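Skenville Workspace
Room Safety and Housekeeping Inspection: Main Hall, Upper Level

Form in use since December. Inspection date: April 5, 2018
Area covered: 800 square feet, including the seating area, storage shelving, window wall and foot of the stairs
Form number: 143
Result codes: S = satisfactory, A = action required, N = not inspected

This checklist is completed while the room is in normal use. Tenants are not asked to clear their work beforehand. Comments are to be read together with the result code, and any item marked A remains open until it has been inspected again.

1. Floors and walkways

1.1 Floor tile free of cracks and raised edges: S
1.2 Walkways free of trailing cables: A
Comment: Cables lie across the tile in the seating area, including one by the black mesh-back office chair and a thin red one on the opposite side. Cables that must cross a walking route are to be covered or taped flat along their full length. Cables not in use are to be coiled and put away.
1.3 Lighting stands and tripods set clear of walking routes: A
Comment: The black studio light is to be moved closer to the wall. White cables draped over the tablet on the tripod stand should be secured to the stand.
1.4 Floor finish: S
Comment: The tile is glossy. Wet floor signs are kept with the mop and must be set out before any washing begins.

2. Seating and soft furnishings

2.1 Office chairs stable, casters intact: S
2.2 Upholstered chair, frame and covering: S
2.3 Round rattan-style chair, rim and weave: S
Comment: No broken strands found along the rim. The Gusotton care sheet asks that the weave be checked by hand at each inspection.
2.4 Cushions and cloths kept tidy: A
Comment: The light-blue cloth used at the round chair is to be folded and returned to the shelf after each session. The white cushion is to stay in the chair.

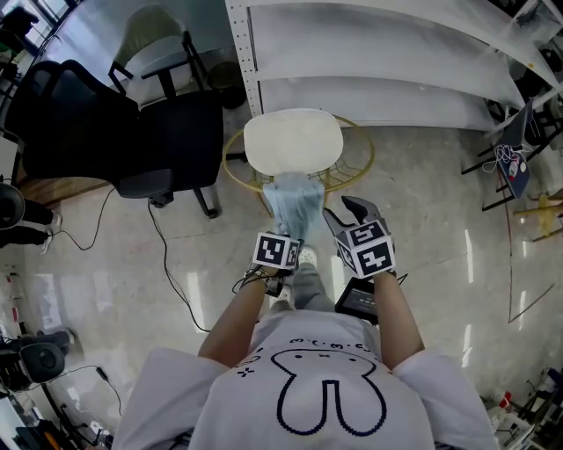 3. Ceiling, lighting and windows

3.1 Ceiling panels secure, no staining: S
Comment: The white corrugated panels and the beams were viewed from floor level only. A closer examination by ladder falls under the yearly building survey.
3.2 Fluorescent fixtures working and firmly mounted: S
3.3 Ceiling-mounted fixtures unobstructed: S
Comment: Tall items must not be stored directly beneath any ceiling fixture.
3.4 Window glass and frames: S
Comment: No cracked glass. The dark frames show light dust and have been referred to the cleaning contractor, Bimen.
3.5 Daylight adequate for the work being done: S 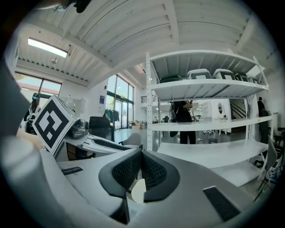

Vi

4. Shelving and storage

4.1 Shelving upright and level: S
4.2 Shelves secured against tipping: A
Comment: The tall white unit was found to move slightly when pushed by hand. It is to be fixed with 2 wall or floor brackets before further loading.
4.3 Heavy items stored low: A
Comment: All four storage cases, one black and three gray, are on the upper shelf, while the middle and lower shelves are empty. The cases are to be moved to the lower shelf, with handles facing out. The posted limit for each shelf is 67 pounds and applies to the combined weight of everything on it.
4.4 Shelf edges and uprights free of sharp burrs: S
4.5 Cabinet doors close fully: S
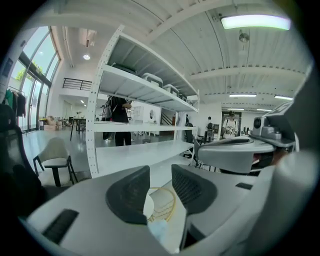

5. Exits and stairs

5.1 Doorway to the adjoining room clear: S
Comment: Persons holding a conversation near the doorway are asked to stand to one side of it.
5.2 Stair railing firm along its full length: S
5.3 Personal bags stored off the floor: S
Comment: Hooks are available in the entry for backpacks and shoulder bags.
5.4 Exit signs lit: S
5.5 Fire extinguisher tag current: S

6. Electrical

6.1 Outlets and cover plates intact: S
6.2 Power strips not connected to one another: S
6.3 Equipment cords free of cuts and exposed wire: N
Comment: Several cords were in use and could not be handled. This item will be completed at the follow-up visit.

Open items: 1.2, 1.3, 2.4, 4.2, 4.3
Not inspected: 6.3

Corrections under 4.2 and 4.3 are to be made first. Please do not place anything further on the upper shelf in the meantime. A copy of this form is kept in the binder at the front desk, and questions about any result may be left there in writing.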